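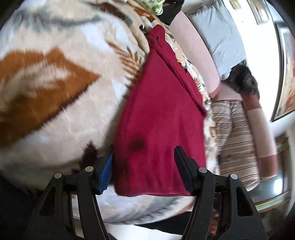

4.3 Finding the hem on busy backgrounds

Most garment-handling systems begin by separating the garment from whatever lies under it, and most are tested on a surface chosen to make this easy. Our own earlier tests were run on a gray mat, and the edge detector did so well on it that we briefly believed we had an edge detector. Home demonstrations cured us of this. In Figure 4, a deep maroon garment lies over a patterned blanket with a large orange-brown leaf or flower motif and a brown frond right beside the cloth, and each of these has an outline at least as crisp as that of the garment. The first version of the hem module, given this view, proposed a grasp on the leaf. It did so with the highest confidence score of the entire validation run.

Figure 4. Wrist view from a hand-held demonstration in the Cindcombe set. The fingertips are spread on either side of the lower part of the garment, with the bottom edge between them.

The failure is easy to explain after the fact. A printed motif and a hem both give a long, continuous change in color. What the hem has and the motif lacks is a small step in height, a tendency to cast a thin shadow, and a relation to the folds above it. In the figure, soft vertical creases spread above the bottom edge, and the panel widens from a bunched upper end. A person reads this as cloth that continues upward from the edge. A detector that looks only at a narrow band of pixels along the edge cannot, and to it the blanket is simply a very large garment with excellent contrast.

4.3.1 Fold-conditioned edge scoring

Plernivora keeps the edge proposals of the earlier system and changes how they are ranked. For each proposed edge segment we take a strip on either side of it and ask the network a single question: do the folds on one side end at this edge? A hem interrupts the folds. A printed outline is indifferent to them and will cross a fold, bend with it, and come out the other side. The scoring head is small, and we make no claims for its design beyond the fact that larger ones took longer to train and were no better at their job.

Both strips are taken from the wrist image at the same moment. We tried adding earlier images from the approach, on the theory that moving the gripper would separate raised edges from flat ones. This helped when the approach was slow. Human demonstrators do not approach slowly. They have folded laundry before and would like to be finished, and their wrist motion blurs the background in just those images where parallax is largest. The multi-image variant is reported in the ablation for completeness and is otherwise at rest.

A second change concerns pile. Thick, fuzzy blankets have real relief of their own, and a brushed surface will produce short shadows in every direction. We found that the shadows could be suppressed by requiring that an edge be supported along a length comparable to the opening of the fingers. Shorter segments are dropped. The rule also drops a few honest hems, mostly on sleeves, and Section 5 returns to them with some regret.

4.3.2 Labels

Training labels came from the hand-held demonstrations themselves. When a demonstrator closes the fingers, the point of closure is projected back into the preceding images and taken as the target. The method costs nothing and assumes that people close the gripper where they mean to. Fiorella Sala went through 1000 closures by hand and sorted them into hem grasps, fold grasps, and a third group labeled "bedding" in the annotation file. The bedding group was larger than we had hoped. People pinching a garment on a soft surface often take a little of the surface along with it, lift both, and shake the extra loose. The motion is quick and untroubled, and a policy trained on it learns that picking up the blanket is the first step in picking up the shirt.

We removed the bedding closures from the training set for the hem module and kept them for the full policy, where the shake that follows is worth learning. An earlier draft of this work kept them in both. The resulting arm folded the blanket rather neatly with the garment inside.

4.3.3 Comparison

We compare against Tefera, our previous color-edge pipeline, and against a version of Plernivora with the fold strips replaced by noise. The test set consists of 40 arrangements, each a single garment on a household surface not seen in training. Half of the arrangements, 20 in all, use patterned bedding or upholstery, and the other half use plain surfaces. All trials were run on the Dadska arm with the same fingertips and the same starting height. A trial counts as a success if the fingers close on a single layer of the hem and no other textile leaves the surface.

On plain surfaces the three systems could not be told apart, a result that we record here mainly as a caution about plain surfaces. On patterned ones the order was clear. Plernivora failed in 2 of the 20 arrangements. Tefera failed in most of them and did so consistently, returning to the same motif on repeated attempts with something close to affection. The noise version fell between the two, closer to Tefera, and its failures were scattered. We take this as evidence that the gain comes from the content of the fold strips and is not a side effect of the extra parameters.

Both Plernivora failures involved a garment that had been laid flat and smoothed by hand. With no folds to interrupt, the scoring head had nothing to say, and the ranking fell back on color. It is a slightly awkward property of the method that a tidy garment is harder for it than an untidy one. In deployment we do not expect this to come up often. Where it does, a nudge with the closed fingers before the first grasp makes enough of a mess for the module to work with, and we have added the nudge to the policy under the name "preconditioning."

4.3.4 What the module does not do

The hem module does not know what kind of garment it is looking at, and it has no view on which end is up. A long raised fold with a pointed corner, like the one down the right side of the cloth in Figure 4, can score nearly as well as the bottom edge, and grasping it is a legal move that leads to a poor fold. We leave the choice between the two to the policy. Neither does the module handle cushions, pillows, or other soft objects near the garment, except by the accident that most of them have seams too curved to pass the length rule. Long, straight-sided cushions are the exception. One of our plain-surface arrangements had to be rebuilt in July after the arm took hold of a cushion cover along its piping and, by every internal measure, performed an excellent grasp.

We also note that the fold cue depends on the wrist camera being close. From a fixed overhead view the creases near the hem are a few pixels wide, and the strips carry little that the color edge does not. Readers with overhead cameras may prefer to buy a gray mat.

20 shares | 2 comments

Contact the authors | Copyright remains with the authors | Back to top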